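Budget for a second arm station: what did we forget?

Posted in Equipment and Purchasing
Tags: budget, grippers, used equipment, small lab

Songül Dağdelen

Hello everybody. I must prepare the equipment plan for our small group and hand it in on Tuesday, so I would be thankful for some advice from people who already did this.

We have one table with one arm and a two-finger gripper, and we do sorting and stacking tasks with household objects. Now we want a second station of the same kind. The arm itself is already approved and it is not part of my question. My question is everything else.

My list until now: table with aluminum profile rails, fingers for the gripper, wrist camera, power supplies, computer, cables, objects for the tasks. For the table and rails I have an offer from Van Damme for 658 dollars, without delivery. For the objects I wrote 20 dollars, and my colleague says this is too little.

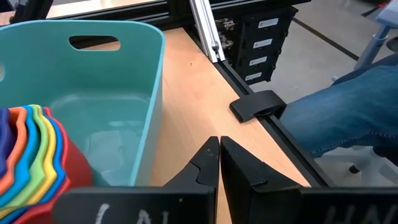 The second point is spare parts. Our first fingers became worn at the tips after some months and we waited a long time for new ones. Should spare fingers be in the same budget as the station, or is it more usual to put them in the running costs? The form from our office has only one box for "equipment" and one box for "other," and last year they sent it back to me two times.

Also, is it reasonable to buy the profile used? There is a dealer in Undavley who sells it by weight, but he does not cut it.

Thank you in advance, and sorry for the long text.

Clonton

Put the first set of spare fingers with the station. If they are on the same invoice as the gripper, most offices accept them as part of the equipment. Later sets go to running costs. Order two pairs, and write down the exact version of the drawing, or the new pair will be a little different from the old pair and you will lose a day with calibration.

Your colleague is right about the objects. The things are cheap one by one, but you need the same basket and the same cups on both tables, and you need replacements which are identical. Shops change the colors and sizes of plastic things all the time. We had to throw away half a comparison because the new cups had a different rim. I would buy three full sets on the same day and keep one closed in a cupboard.

What I do not see in your list:

- delivery for the table (for us it was 373 dollars, more than half of what you pay for the table itself)
- emergency stop and its cable
- lamp, if your room has windows on one side
- brackets and T-nuts, always more than you think
- a rack or shelf for the modules and power supplies, and cable ties to go with it
- a chair for the person who sits there

Used profile is fine for the frame under the table. For the rails on top I would buy new, cut to length. Check the slot width before you pay, there are several series and the nuts do not fit from one to the other.

Zoditz

just put 500 extra for "small parts" and you are done. we do this every year

Songül Dağdelen

Thank you both. Clonton, the delivery I really did not think of, I will call Van Damme tomorrow morning and ask them. The emergency stop was hidden in the arm offer, I found it now on the second page, but the cable is only two meters and we need longer.

Zoditz, I would like to do it this way, but our office wants a name for every line over 20 dollars. I will try to write "mounting and cable material" with a smaller sum and see if it comes back.

One more small thing, if somebody reads this: does the lamp count as equipment or as furniture? The lamp we have now was bought by the building and I cannot find any paper for it.

Clonton

Equipment, if it is fixed to the station with a bracket. Furniture if it stands on the floor. At least in our place.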